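Inicio | Taller | Fichas | Contacto
Imprimir — Enviar por correo
Categoría: Robótica / Revisiones antes de grabar

Lista de revisión, puesto de teleoperación Ovex
Revisa: Mwanaisha Laizer
Fecha: 4/12/18

1. Parada de emergencia, los dos lados: BIEN. La pulsé yo misma y volví a armar.
2. Mandos a cero antes de dar par: BIEN. ¡Por favor, no os saltéis este, que en mayo nos llevamos un susto!
3. Límite de fuerza de las pinzas al 23 %: BIEN. Sibusiso lo quería más alto — le dije que ni hablar.
4. Retardo entre mando y brazo: 159 ms. PENDIENTE. Se nota en la mano, vas como con guantes gordos, y quiero repetir la medida con el otro cable de red.
5. Tornillos de los dedos: BIEN, apretados todos.
6. Cubetas en fila (azul, roja, blanca) y nadie con las manos sobre la mesa: BIEN.
7. Espacio en disco para 100 demostraciones: BIEN, tarea 3161.
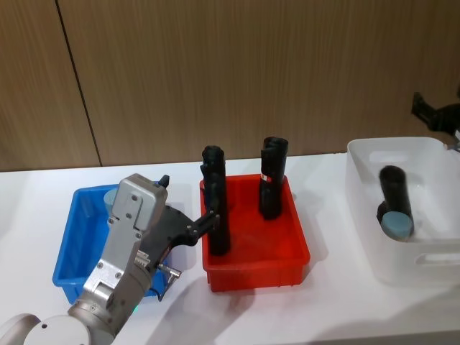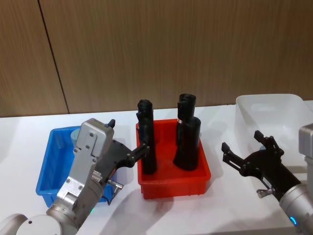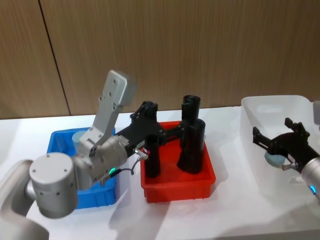 En las tres, el brazo izquierdo trabaja en la cubeta roja.

¿Qué hago si pierdo la conexión a media demostración?
Suelta el mando, pulsa la parada y descarta esa toma entera. Luego vuelves al punto 2 y empiezas otra.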